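Jiltonari 屋外走行データ:車載カメラとコントローラの比較

概要
石積みの擁壁に沿って右へ曲がる舗装路で、小型走行ロボットの前方カメラと走行コントローラの組み合わせを試した記録です。コントローラは Ernitz と Mulder の二種類、カメラの取り付け台は Peva を使いました。収録は9月の晴れた日の午前中です。

収録内容
区間数:3
走行本数:60
静止画:202枚(走行動画から抽出)
ラベル:路面、壁、植生、空、自車体

路面の白い部分は区画線と汚れを区別せず、まとめて「路面」に含めています。

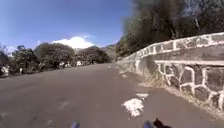 擁壁沿いの区間。右寄りの路面に白い斑が二つ、下端に車体の一部。

自車体の写り込み
どの組み合わせでも画像の下端に車体の先端が残ります。取り付け角度を上げれば消えますが、手前の路面も失われるため、今回は角度を固定し、写り込みは mask フォルダのマスクで除外する方針にしました。マスクは走行ごとに作ってあり、別の走行に流用するとずれます。

コントローラの違い
Ernitz は曲がり始めの操舵が早く、壁から離れた位置を保ちます。Mulder は壁に寄りやすい一方、直線でのふらつきは小さめでした。路面の補修跡や薄れた白線を境界と取り違える例は両方にあり、
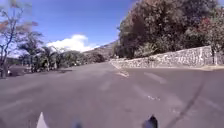 特に壁際へ斜めに延びる線で誤りが目立ちました。誤検出のあったコマは errors.csv に番号を載せています。速度の上限は両者とも同じ設定で、途中の変更はありません。

既知の制限
・木陰に入ると壁の上端と葉の境目がつぶれ、壁ラベルの精度が落ちます。
・遠方の小さな白いものは、石かごみか判別できないまま残しています。
・雨天と夜間の走行は含みません。
・Mulder の走行のうち50コマ近くは時刻同期がずれており、操舵値との対応は保証しません。
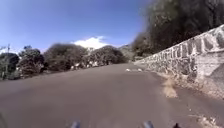 ファイル構成
images/ 静止画
mask/ 自車体マスク
control/ 操舵と速度の記録
errors.csv 誤検出の一覧

利用条件
研究目的での利用と再配布は自由です。派生データを公開する場合は Jiltonari の名称と版番号を記載してください。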